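办公室“清桌周”收尾，旧桌面腾出一大片

八月最热的那几天，Pollwood办公楼三层的同事们做了一件拖了很久的事：把自己的桌子从头到尾收拾了一遍。活动叫“清桌周”，由行政组的Rawan Chidiac牵头，上周六上午全部收尾。报名的有100人，最后留下来一起搬纸箱的人比报名表上还多，走廊里热闹得像过节！

规则很简单。每人领一只纸箱和一张清单，把桌上、抽屉里、柜顶上的东西过一遍，分成留下、归还公用、送人和丢弃四类。卡片、名片、优惠券这一类小东西单独放进一个信封，最后由本人一张一张看过再决定。很多人说，最费时间的恰恰是这个信封。有人翻出三年前的会员卡，有人翻出早就停用的门禁卡，还有人对着一张完全想不起来历的卡片琢磨了半天，旁边的同事全围过来猜。

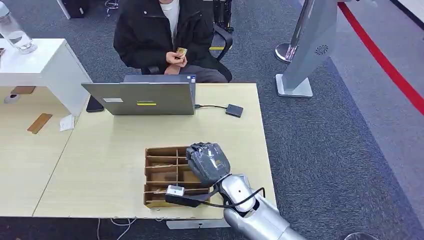

桌面上留什么，清单给了一个参考：电脑、手机、一瓶水，外加当天真正要用的一两样。转接器和电源线允许留在桌上，但要顺着一个方向走，别横在写字的地方。浅色木桌面一旦空出来，整个房间都亮了不少，靠里的几张桌子尤其明显。两张桌子拼在一起的位置最容易攒东西，尺子、小木条、折过的便条纸都爱往那里跑，所以这次特意请大家把拼缝两侧也擦一遍。擦完再坐下来，感觉真的很不一样。

白色柜子的柜顶也在清理范围内。以前柜顶是大家默认的“临时停车位”，水瓶、样品、没拆的信件，放上去就忘了。现在约定是水瓶可以放，下班带走，别的东西当天归位。这条约定是午饭时七嘴八舌商量出来的，写在茶水间的白板上，字写得很大。

最后统计下来，送回公用柜的文具和配件一共288件，光是还能用的笔就装满了两个鞋盒。旧纸张称重约900公斤，周六下午由Namboodiri回收站的货车拉走，来回跑了两趟。转送区设在电梯口，书、杯子、没拆封的笔记本摆了一长排，到中午已经被领走大半。一位刚入职的同事抱走了一整套文件架，高兴得连电梯都忘了按。

地面也没落下。地毯上不放纸箱，不放袋子，软包装和塑料袋统一收进门口的大桶。以前总有包装纸滚到椅子底下，椅轮一压就更难捡。这次大家索性把椅子全推到一边，弯着腰一块一块地查，查完再把椅子推回来。有人捡到了丢了半年的U盘，当场请全组喝了冰咖啡。

Rawan Chidiac说，她原本以为第二天人就会少下来，没想到大家越收越起劲，隔壁组还跑来借清单。“有人跟我说，他第一次看见自己桌子原来的颜色。我听了特别开心，这句话我要记到年底。”她还请大家把用过的清单交回来，上面写的意见都会看，哪怕只有一句“纸箱太小”。

最受欢迎的是一个叫“Ukata角”的小柜子，名字取自楼下那家关了门的文具店。谁手头多出转接器、数据线、便签，放进去就行，需要的人自己拿，不登记。柜子开张不到一天就换过好几轮，最抢手的是短数据线，长的反而剩了几根。负责贴标签的同事连夜加做了一层隔板，把带插头的和不带插头的分开放。

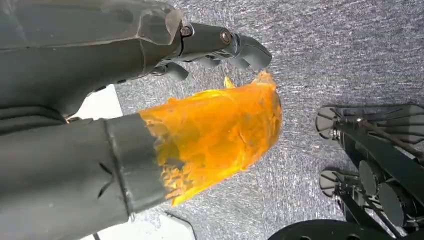 下一轮安排

九月的清桌周轮到四层，地点在Sokport会议室外的开放区，桌数比三层多，纸箱也会换成大一号的。清单加印到2070份，各组都能领，想带回家收拾书桌的也可以多拿几张。信封这次准备两种尺寸，小的装卡片，大的装票据和说明书。

想提前开始的同事，可以先从抽屉最下面一层下手，那里一般最满。不要的软包装请压平后再丢，大桶能多装不少。多余的纸箱折好放在楼梯间，周一早上九点前会收走。

三层的同事如果还有没处理完的信封，可以继续留着慢慢看，月底前交给Rawan Chidiac，或者直接放进茶水间的收集盒。找不到主人的卡片会在收集盒旁边摆两周，路过时不妨看一眼，说不定就有自己的！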